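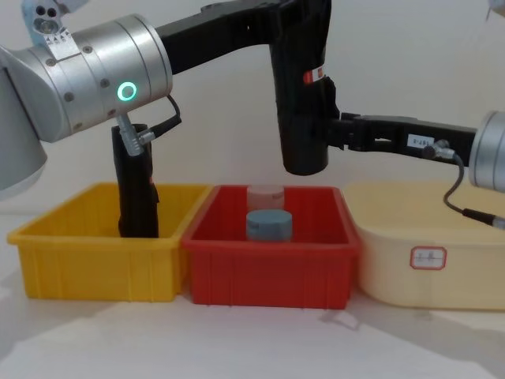
*Sorting table, March. Yellow bin on the left, red bin beside it.*

**March, 7:40 am, back bench**

Third go at the bin question. Ingeborg wants it settled before the Risness order lands, and I want it settled before I start dreaming in primary colors.

Where we left it: yellow is for parts that go back on the shelf. Red is for parts somebody has to look at. Crescencio pointed out that "somebody has to look at" describes everything in the building, himself included. Noted, and the rule stands.

Went through the red bin after coffee. Contents, from the top:

- Dantas hinges, left-handed, perfectly good
- Dantas hinges, right-handed, one bent pin
- a bag of M4 washers marked "check" in my own handwriting, check for what not recorded
- half a sandwich bag of cable ties
- the 3 mm hex key I accused Alois of taking in the fall

Apology to Alois pending. He will enjoy it, so I'm putting it off until after lunch.

Yellow was in better shape. Mostly Ekent spacers, all one size apart from a few long ones that had drifted to the bottom. Pulled those and put them in a jam jar on the windowsill for now. "For now" in this shop has a half-life of 20 months, so Belmiro, if you read this, please move the jar before it becomes furniture.

Depth is still a nuisance. By the time a bin is half full, the small stuff has gone under and you end up digging with your whole forearm. Tried a folded sheet of cardboard in the bottom of the yellow one to raise the floor a bit. It helps with the spacers. It does nothing for hinges, which lock together in there like they've signed a lease.

Balthasar suggests shallow trays from Gikden. Minimum order is 3,000. I asked if they'd sell us three and got a very polite silence - will try again by phone.

Labels: the tape ones peel off the rims within a week. Wiped a rim down with alcohol first this time and pressed hard. Check it next entry.

To do:

- [ ] bent pin hinge: straighten or scrap, Crescencio to say
- [ ] new home for long spacers (see jar)
- [ ] phone Gikden
- [ ] cable ties to the drawer that says cable ties
- [ ] Alois

2:15 pm. Told Alois. He says he has his own hex key, in a nicer holder, and showed me the holder.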